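Ticket: Geschirrständer Dritach, Teller kippen und Trennbretter klemmen
Bereich: Möbel und Küchenzubehör
Status: in Bearbeitung
Priorität: niedrig
Eröffnet: Sonntag, 3. Juni 2018
Gemeldet von: Akua Adjei
Standort: Norcombe, Aufenthaltsraum

Fehlerbild

Der Geschirrständer steht seit Mai in Gebrauch. Er ist aus Holz, gesteckt, mit einzelnen kleinen Metallschrauben. Flache Teller stehen in den äußeren Fächern gerade, im mittleren Fach neigen sie sich nach vorn und rutschen mit der Unterkante gegen die Querleiste. Das betroffene Trennbrett lässt sich zum Reinigen nur mit Kraft aus der Nut ziehen. Beim Wiedereinsetzen bleibt es auf halber Höhe stehen und muss nachgedrückt werden.

Kein Bruch, kein Riss, keine Splitter. Der Ständer wackelt nicht, wenn er leer ist. Mit voller Beladung gibt er an der vorderen linken Ecke leicht nach.

Bisher versucht:
Ständer um eine halbe Umdrehung gedreht. Fehler wandert mit, Unterlage scheidet damit als Ursache aus.
Trennbretter untereinander getauscht. Fehler bleibt im mittleren Fach.
Nuten mit trockener Bürste gereinigt. Etwas Kalk und Holzstaub entfernt, keine Änderung.
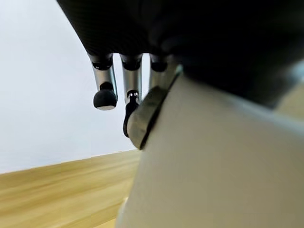

Tomos Prydderch schreibt, er habe bei seinem Ständer denselben Effekt gehabt. Bei ihm sei die mittlere Nut nach einigen Wochen täglicher Nutzung am unteren Ende zugequollen, weil dort Abtropfwasser stehen blieb. Er habe das Brett herausgenommen, den Ständer hochkant an einer luftigen Stelle trocknen lassen und erst danach geschliffen. Wer vorher schleift, nimmt nach seiner Erfahrung zu viel weg, und das Brett hat später Spiel.

Der Hinweis wurde übernommen. Schleifen ist bis auf Weiteres zurückgestellt.

Messung

Lichte Weite der Fächer laut Beiblatt: 35 mm. Die äußeren Fächer halten das Maß ein, oben wie unten. Das mittlere Fach ist oben maßhaltig und unten um 2 mm enger. Gemessen mit Schieblehre, Werte auf ganze Millimeter gerundet. Die Verengung passt zum Kippen: Der Teller sitzt unten auf dem Rand auf, bevor er die Bodenleiste erreicht.

Die Querleiste selbst ist gerade. Der Knick an der vorderen linken Ecke kommt von einem Zapfen, der nicht ganz eingeschlagen war. Mit dem Gummihammer nachgesetzt, Ecke hält jetzt auch unter Last. Dieser Teil der Meldung ist erledigt.

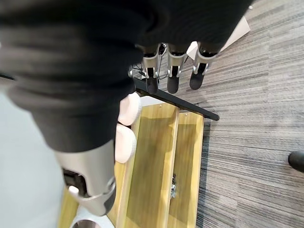
Darf der Ständer zum Trocknen auf die Heizung?
Davon raten wir ab. Einseitige Wärme verzieht die Trennbretter, und ein verzogenes Brett lässt sich nicht mehr nacharbeiten. Raumtemperatur genügt, die Bretter dabei einzeln und mit Abstand aufstellen.

Rückfrage beim Lieferanten

Anfrage an Zutonska gestellt, Bearbeiterin dort Dzifa Agyeman. Die Antwort in Kurzform: Die Charge umfasste fast 2000 Stück, und die Nuten der mittleren Fächer wurden ab Werk nicht nachgeölt. Ein Austausch ist möglich, Zutonska bittet aber darum, zunächst zu trocknen und das Hirnholz mit Holzöl zu behandeln. Empfohlen wird das Öl von Ackah in der lebensmitteltauglichen Ausführung. Leinölfirnis aus dem Baumarkt ist nicht freigegeben.

Gangadharan Fernandes hat dazu angemerkt, dass die Beladung eine Rolle spielt. Schwere Teller gehören in die äußeren Fächer, Schalen nach vorn. Werden tiefe Schalen zwischen die mittleren Bretter geklemmt, drücken sie diese unten zusammen, und das Wasser läuft genau in die Nut. Die Belegung wurde entsprechend geändert. Tassen kommen vorerst auf das Geschirrtuch daneben.
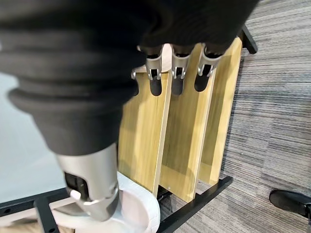

Geschirrständer aus hellem Holz mit aufrechten Trennbrettern.

Trocknung

Mittleres Trennbrett ausgebaut, mit einem Baumwolltuch abgewischt und aufgestellt. Grundgestell hochkant auf zwei Leisten gelegt, Nuten nach unten. Das Brett war am unteren Ende dunkler als die anderen und fühlte sich rau an. Nach dem Trocknen ist die Faser aufgestellt, das ist bei unbehandeltem Holz normal.

Probeweise eingesetzt: läuft jetzt bis in das untere Drittel frei, danach schwergängig. Restlichen Widerstand mit feinem Schleifvlies abgenommen, wenige Züge, nur am Brett. Die Nut bleibt unbearbeitet. Öl dünn auf die Stirnkanten aufgetragen, Überschuss abgenommen.

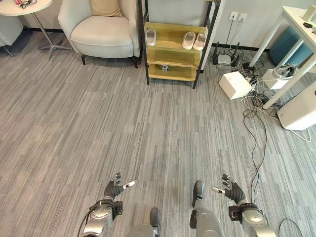

Für das Aushärten des Öls braucht das Brett einen Platz, an dem es liegen bleiben kann und nicht mit Geschirr in Berührung kommt. Die Spüle scheidet aus, die Fensterbank liegt nachmittags in der Sonne. Im Regal an der hellgrauen Wand ist der Boden unter den Clogs frei, dort kann das Brett auf zwei Leisten abgelegt werden. Ein Ventilator ist nicht vorgesehen. Die beiden Steckdosen rechts neben dem Regal sind ohnehin belegt, und bewegte Luft bringt nur Staub auf die frische Oberfläche. Getränkte Öltücher werden ausgebreitet im Freien getrocknet und erst dann entsorgt, auf keinen Fall zusammengeknüllt auf dem Teppich oder im Papierkorb liegen lassen.

Nachtrag Wumpini Dramani

Bitte das Brett vor dem Einbau mit Bleistift an der Unterkante markieren. Die Trennbretter sehen gleich aus, sind aber nach dem Schleifen nicht mehr untereinander tauschbar. Außerdem fehlt im Beiblatt ein Pflegehinweis. Ich habe bei Zutonska um eine Ergänzung gebeten.

Offene Punkte

Brett nach Aushärtung einsetzen, Gängigkeit auf ganzer Höhe prüfen.
Lichte Weite im mittleren Fach unten erneut messen.
Flache Teller im mittleren Fach abstellen, Neigung beobachten.
Falls das Maß weiterhin abweicht, Austausch über Dzifa Agyeman anstoßen. Kaufbeleg liegt dem Ticket bei.

Zuständig für die Nachmessung: Akua Adjei. Ticket bleibt bis dahin offen.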